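How I Finally Cleared Off My Desk (and Kept It That Way)

Posted 08/07/2025

I work from a corner of my bedroom in Plaltodby, and for years my desk was where mail went to die. I tried the big weekend clean-out more times than I want to admit, and by Wednesday it always looked the same again! What finally stuck was slower and a lot less dramatic, so let me walk you through it.

Start by taking everything off. Yes, everything, even the lamp. Put it all on the bed so you can't go to sleep until you've dealt with it (mean, but it works). Wipe the desk down while it's bare, and get the back corners where the crumbs live.

Next, grab a box and toss in anything you haven't touched in a month. Don't sort it yet. Tape it shut, write the date on top and stick it in a closet. I opened mine in July and kept a stapler and one nice notebook. The rest went to the thrift store.

Now the pens. Sit down with a scrap of paper and scribble with every single one. If it skips, it's out. I let myself keep seven, plus a pair of scissors and a ruler, and they all live in one cup. When the cup gets crowded I do the scribble test again.

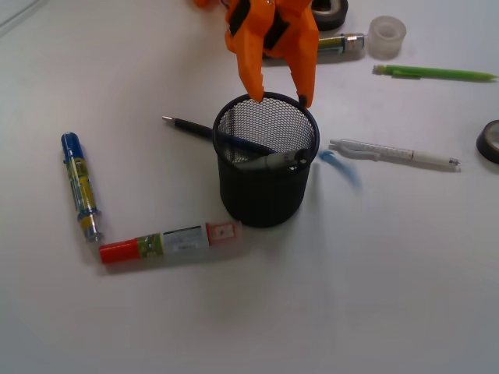 Paper was the hard part for me. I use two folders, one called "Do" and one called "Keep," and mail gets opened standing up next to the recycling bin. Bills go in Do. Tax stuff, warranties and the lease go in Keep. Coupons go straight in the bin, because I have never once remembered to use a coupon.

If you have a pile from way back, don't try to read it all. I set a timer and went through mine in short bursts with the radio on, and I quit when the timer rang even if I was on a roll.

Cords next! Unplug the whole mess, label each one with masking tape, and only plug back in what you use every day. I ran mine down the back leg of the desk with a few twist ties from bread bags. Not pretty, but you can't see them from the chair.

Last thing is the evening reset. Before I shut the laptop I put the pens back, take my mug to the kitchen and leave tomorrow's list in the middle of the desk. Some nights I skip it, and then I do it with my coffee the next morning.

Drawers are a whole other project, and I'm still working up the nerve for mine. I'll post that one when it's done.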